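Juntunen users list
Re: What changes on the floor once the cell is in?

I saved this one until I had time to answer it properly. You wrote, back in January:

> We are a small fulfillment shop, mostly drinks and packaged grocery,
> and we have been offered a two-arm cell for the sorting bench. The
> vendor's material covers reach and payload and not much else. I would
> like to hear from people who run one. Did you lose positions? What do
> the packers do all day now? Is the bench still a bench, or does it
> turn into a cage that only the technician can touch?

We are on the Feltard site, the smaller of the two Skarico warehouses, and our cell has been on the mixed-goods bench since last spring. Berkar did the integration. The job is returns and broken cases: single cans and small packages that have to end up in the correct bin.

Positions first. We had 2 people on that bench per shift and now have one. The other place moved to inbound, same pay grade, and that was put in writing before the cell was delivered. I would ask for the same. It was a verbal promise at first and people were right not to like it.

Bench work as it looks now:
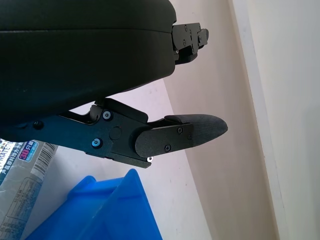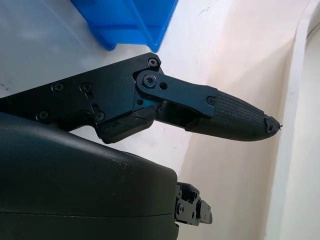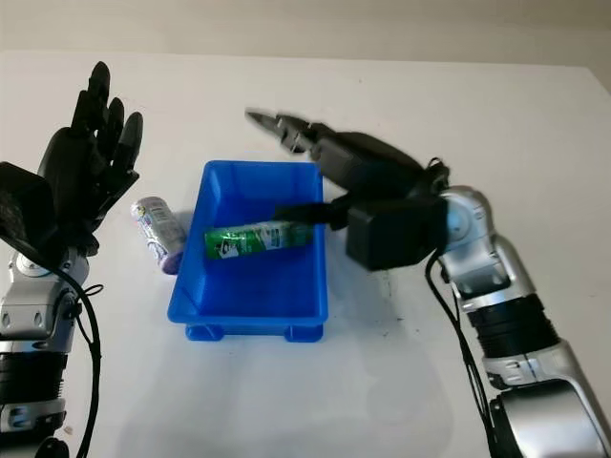

The packer who stays on the bench does less lifting and more looking. On a normal shift we put around 300 items across it. Most need nothing from a person. The ones that do are cans that roll, anything in soft plastic wrap, and labels the system has no record for. Those get set aside and the packer handles them by hand. In the first month we had 41 stops where someone had to clear the bench and restart. It is far fewer now, but I would not plan a shift on the assumption of none.

Other things that changed, in no special order:

The bins have a fixed place. People used to slide them wherever was comfortable. Now the position is taped on the table and everybody has been annoyed by it at least once.

Breaks got harder at first. The cell does not take any, so the packer felt they had to stand there. We fixed that by pausing it at 10 and at 2:30 along with everyone else. Management grumbled about throughput and then stopped.

Fingertip pads are now part of opening the shift. The packer wipes them down and checks them for wear. That used to be a call to Berkar and a wait of a day or more. It took a 60 minute session to teach, and it should have been in the original training.

Noise is not a problem. Boredom is. We rotate the bench at midshift, and two of our packers have asked to be left off it altogether. They prefer to be on their feet moving pallets. We let them.

As for the cage question, ours has a marked line on the floor and a stop button on each side. Packers can stop it, clear it and restart it without asking anyone. Changes to the pick settings still go through the technician, and I think that split is about right. If your vendor wants every restart to go through their support line, push back before you sign. We had that for the first two weeks and it made the whole floor resent the thing.

I can send our opening checklist and the wording of the job grade letter if they are of use. Reply off list for the letter, as I need to take a few details out of it first.

Bench lead, Skarico Feltard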